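**Fridge tidying, with and without the rented arm**

Zedotico will rent you a kitchen arm for $57 a week, or sell you one for $700, and the leaflet promises "a fridge you'll be proud of." I have my doubts. A crowded fridge is mostly a problem of deciding what to throw out, and the arm leaves the deciding to you.

Tips first, since they work whoever does the lifting:

- Match lids to containers before anything goes back on a shelf. Orphan lids go in the recycling.
- Keep heavy jars off the top of flimsy tubs.
- Knotted bags all look alike after 2 weeks. Write on them.
- Small packets belong in one bin, standing up, with nothing poking over the front.

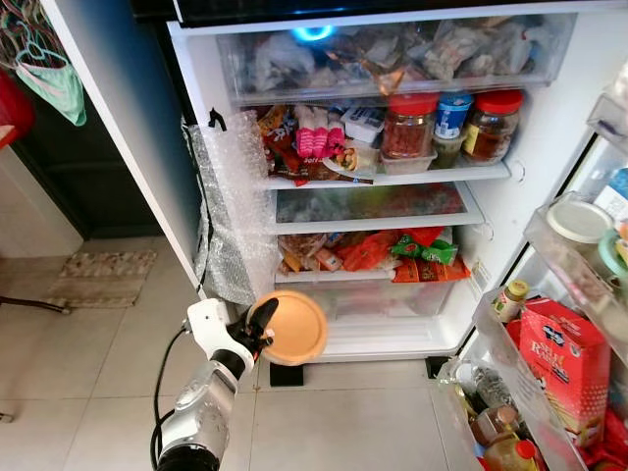 *Lid in the gripper, fridge door open.*

A loose lid is a fair test of any gripper – thin, light and easy to drop. The leaflet says "handles all common kitchenware" and never says how common. Ask for a list. Remo Nägeli, who answers the Zedotico help line, told me the setup takes 20 minutes. He didn't say whether that includes clearing a table for it, so ask that too.

If you do rent, pick a work table and keep bowls within easy reach of the front edge.
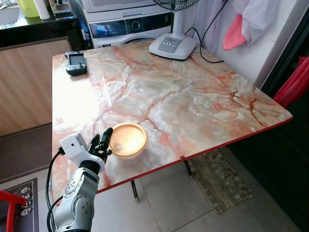 Cords are the other thing. Run fan and appliance cords along the wall side before you start, and check where the arm's own cable can swing.

The Dravance add-on is extra hand software for "delicate items." I'd skip it until they put a breakage policy in writing. Steyn sells a set of clear stacking bins for a lot less, and a marker costs next to nothing.

Rental deposits come back in February, according to the contract. Keep your copy.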